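Forums > Robot Arms > Grasping and Picking > Collecting grasp data from a metal bin, how many tries is enough?

Print this thread | E-mail this thread

Search this forum Enter keywords Go

haruna_bins
Jul 19, 2020
So I've been at this bin picking thing for a while now and I want a sanity check before I burn more evenings on it. The project is called Gido. The arm reaches in, tries a grab, and we save the overhead view plus a yes or no for whether it came up with a part. We're at 3,029 tries, all bars, all in the same bin. The network does great on layouts it has seen and then gets really dumb when a bar is up close to a wall.

My gut says more data. My bench partner says the data is fine and I'm picking the wrong spots to try. Here's the sort of layout we run, so you can tell me what you'd change.
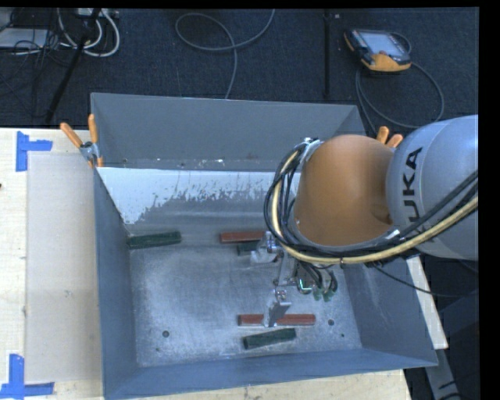 Five bars in, three green and two red, arm over the right side.

Right now I drop the bars in by hand, let it run 16 tries, then mix them up again. Grab points are random inside the bin floor. Anybody done this with plain bars and gotten decent results near the walls?

korgate42
Nice setup! First thing I'd ask is how many of those 3,029 are a yes. If you're choosing grab points at random on a floor that big with five skinny parts on it, I bet most of your tries close on air. The network learns "say no" and looks like a genius. I had that exact problem and felt pretty silly when I finally looked at the split.

haruna_bins
Okay yeah, ouch. I don't have the number in front of me but it's mostly no. I figured the misses were useful too?

korgate42
Some of them are! A miss right next to a bar is gold. A miss in the middle of bare floor teaches it that bare floor is bare floor, and it got that after the first hour. Try picking half your points close to a bar and leave the other half random.

fonarau_fan
Gonna disagree with korgate a little. If you only go where you already think there's a part, you're baking your own part finder into the data, and when that finder is wrong you never get the try that would show it. I'd keep it random and just let the thing run all night. Arm time is cheap, my time isn't.

Also, look at that bin floor. Scratches, speckles, little dark holes, and a shiny ragged strip under the far wall. Do your bad grabs bunch up there? Mine loved bright streaks. It kept diving at them like they were parts.

haruna_bins
Ha, I hadn't looked at where they land. Just plotted the last batch and there's a clump up by that strip, so you might be onto something. Moving the lamp tonight. I don't want to paint the bin, the real ones are going to be just as beat up.

korgate42
Don't paint it! Scuffs are good, you want them in there. And fonarau, all night is fine if somebody stirs the bars. If it's just the arm pushing them around you get the same pile over and over, usually jammed in a corner. I did one long run back in October and threw out nearly the whole thing.

fonarau_fan
So have the arm stir. Every 20 tries mine drags the closed fingers across the middle a couple of times. It isn't pretty but the piles come out different enough. Still think your half and half split is too much steering, but I'll give you that it gets there faster.

gripperdad
Jumping in on the wall thing because I fought with it all last winter. Check what your code does when the fingers can't reach a spot without bumping the side. Mine skipped the point and saved nothing, so there was a big empty ring in the data all along the walls and I was blaming the network for it. Log the skips. Then let it try a few other finger angles before it gives up, say 4 of them, with the fingers lined up along the wall as one of the choices.

haruna_bins
Oh no. I think mine skips too. Checking.

haruna_bins
Yep. It skips. No row in the file at all, it just rolls a new point. I'm going to put in the extra angles and save the skips under their own label so they don't get counted as a miss. Then a batch with korgate's split and a batch with fully random points, same bars, and I'll see who's right.

fonarau_fan
Same number of tries in both please, or I'm not accepting the result.

korgate42
And keep the lamp in one place for both! If you move it between batches we'll be arguing about the lamp for two pages.

haruna_bins
Deal, lamp gets moved once and then it's taped down. Will post both sets of numbers in here when they're done.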